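About Saengthong Home Textiles

Saengthong is a small company which makes bed linen and towels for guesthouses, hostels and private homes. We started 27 years ago in one rented room behind a tailor shop, with 3 sewing machines and a telephone that we shared with the neighbors. Today we have 52 people and our own building in Plonitz, near the old freight station.

In the first years we only repaired sheets. Hotels brought us linen with torn corners and open seams, and we gave it back after a few days. From this work we learned where a sheet breaks first: at the corners, and along the hem on the side where people sit down. When we began to sew our own sheets, we made these places double. We still do it the same way.

Our cotton comes to us already woven, from the mill in Breltach. We do the dyeing, cutting and sewing in our own house. For each color we keep a book with a small piece of cloth from every dye bath, so a customer who bought six years ago can order one more pillowcase and it will fit with the others. White is still our most ordered color, and gray comes after it.

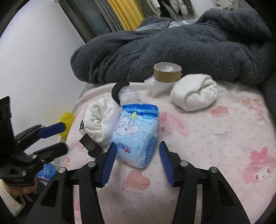 Colored sheets for family homes came to our program later, after many parents wrote to us. They wanted strong colors that can be washed often, and they did not want cartoon prints on the cloth, as children grow out of them quickly. We understood this well. In a home there are already enough cartoon faces, like the round one with big eyes on the light blue pack, or the rabbits in hoods on the pink sheet under it, and a plain sheet goes together with all of them. Pink is now a fixed part of our family line, together with green, sand and a dark blue.

Every November we close the dye room for cleaning and service. Orders in stock colors are sent as usual in this time, but special colors must wait until we open again — please plan for this if you furnish a guesthouse before the winter season.

We sell to business customers through our partner Trustside, who also takes care of delivery and returns. Private customers can order from us directly or visit the factory shop, where we sell second-choice goods with small mistakes in the hem. The shop opens at 9 in the morning and closes at 4. Last year we sent out 4,000 parcels from this address, and each one was packed by hand.

We answer letters and e-mails in English, German and Thai. If you write about a sheet you already have, please tell us the number on the label.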